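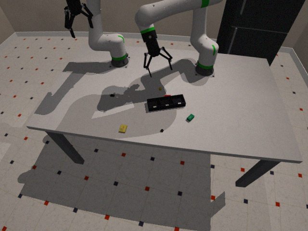
Zwei Arme oder erst mal einer? Budgetfrage für kleine Sortierzelle

Soo-ah Sun
19. September 2024

Hallo zusammen, ich plane gerade für unsere kleine Werkstatt (wir machen Musterkästen und Ersatzteilsets, alles Kleinkram) eine Zelle, die Teile vom Tisch nimmt und in Fächerschalen einsortiert. Bis jetzt existiert das Ganze nur in der Simulation: weißer Tisch, zwei Arme mit Parallelgreifern, eine schwarze Schale mit drei Fächern und ein paar Klötzchen drumherum. Damit spiele ich seit Wochen abends herum und es macht wirklich Spaß, aber jetzt will mein Chef eine Zahl sehen, und zwar bis Oktober.

Ich habe ein Angebot von Verero für zwei Arme samt Controller und eins von Plorano für einen einzelnen, der dafür etwas mehr Reichweite hätte. Die Greifer kämen in beiden Fällen extra dazu, pro Stück 2.044 Euro, das hat mich schon ein bisschen umgehauen. Wir würden am Tag etwa 70 Schalen füllen, mehr wird es auch im Weihnachtsgeschäft nicht.

Meine Fragen: Brauche ich den zweiten Arm wirklich von Anfang an? Und was vergisst man beim Budget gern, wenn man so was zum ersten Mal kauft? Tisch und Strom habe ich drin, Schulung auch. Bin für jeden Tipp dankbar!

Man-sik Lim

Nimm zwei. Einen zweiten nachrüsten ist immer teurer. Wir haben bei Fuleden damals mit einem angefangen und es bereut.

Hae-won Jin

Hallo Soo-ah, schönes Projekt! Ich habe vor drei Jahren fast das Gleiche geplant und würde an deiner Stelle mit einem Arm anfangen, den Tisch aber gleich so kaufen, dass ein zweiter draufpasst. Also Bohrbild für beide Sockel machen lassen, Kabeldurchführung für beide, und den Controller so wählen, dass man ihn erweitern kann (da unbedingt schriftlich nachfragen, bei uns hieß es am Telefon »geht schon« und dann ging es eben nicht).

Bei eurer Stückzahl langweilt sich der zweite Arm nämlich die meiste Zeit. Zwei lohnen sich, wenn der eine halten muss, während der andere etwas einlegt, oder wenn ihr größere Sachen gemeinsam anheben wollt. Reines Umsetzen von kleinen Teilen in Fächer schafft einer gut allein. Du hast doch die Simulation — schalte da einfach mal einen Arm ab und stopp die Zeit für eine komplette Schale. Und schau gleich mit, ob er von seinem Sockel aus auch an die vorderen Tischecken kommt. Genau da hat es bei mir gehakt, und ich musste den Sockel nachträglich versetzen lassen, mit allem Ärger und einer neuen Tischplatte.

Was bei mir im Budget fehlte: Ersatzfinger für den Greifer (kauf gleich zwei Paar, die schmalen verbiegen schneller, als man denkt), die Kamera samt vernünftiger Halterung und vor allem das Licht! In meinem Modell war die Beleuchtung herrlich gleichmäßig. In der Halle haben die Arme dann dicke Schatten auf den Tisch geworfen und dunkle Teile wurden dauernd übersehen. Zwei Leuchten mehr und Ruhe war. Außerdem die Risikobeurteilung, falls ihr die extern machen lasst. Da hatte ich null eingeplant und saß dann ziemlich kleinlaut beim Chef.

Ach ja, die Lieferzeit. Bei mir waren es sechs Wochen für den Arm und noch mal deutlich länger für die Greifer. Die Greifer also zuerst bestellen.

Jae-hoon Cha

Ich schließe mich Hae-won an, nur bei den Schalen noch was: Klärt vorher, ob die immer an der gleichen Stelle stehen. Mit einem simplen Anschlag aus dem Baumarkt haben wir uns einen Haufen Programmierarbeit gespart. Und frag mal bei Ha an, ob die euch für ein paar Tage ein Leihgerät hinstellen. Das kostet eine Kleinigkeit, wurde bei uns aber später mit dem Kaufpreis verrechnet.

Soo-ah Sun

Wow, danke euch! Das mit dem Licht hatte ich überhaupt nicht auf dem Schirm, in meiner Szene liegen nämlich auch ordentlich Schatten auf dem Tisch, und ich habe das bisher einfach ignoriert. Am Wochenende lasse ich mal einen Arm weg und messe. @Hae-won: Weißt du noch, welche Plattenstärke du beim zweiten Tisch genommen hast?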